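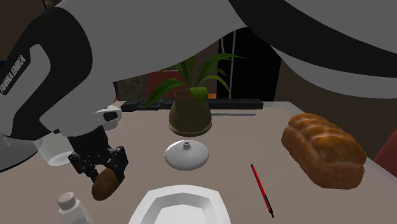 Cladovham Kitchen Weights
Data card, revised October 5, 2026

Summary

A table of household food weights, raw and cooked, compiled for recipe conversion. Version 3 holds 2180 rows covering 92 ingredients. Maintained by Sutrisno Liew.

Files

weights.csv – one row per weighing
ingredients.csv – one row per ingredient, with common names and the default cooking method
changes.txt – corrections since version 2

Columns in weights.csv

item_id: matches ingredients.csv
state: raw, peeled, boiled, baked or fried
grams: net weight, container already subtracted
volume_ml: level measure, blank for whole items
scale: Caron or Roven
note: free text, mostly blank

Method

Ingredients were bought from ordinary shops and weighed at room temperature. Root vegetables were washed and dried before the raw reading. Peelings were weighed separately and are stored as their own rows with the suffix _p in item_id. Boiled items were drained for two minutes. Flours and sugars were spooned into the measure and levelled with a knife; packed brown sugar has a separate item_id.

The Roven scale reads to one gram and was used for anything over 350 g. The Caron scale reads to a tenth of a gram.

Known problems

Leafy vegetables vary a good deal between readings and the mean should not be relied on for small amounts. Rows for fried onion from version 1 used an unknown quantity of oil – they are kept, but marked "old" in the note column. Egg weights are without shell. Volume figures for grated cheese depend on the grater and no attempt was made to standardise this.

Missing values are blank. Zero means a measured zero.

Use

Loads without changes into Stesisura from the June release onwards. Earlier releases read the blank volume_ml cells as zero and need the column removed first.

Corrections should give the item_id, the state and the scale used.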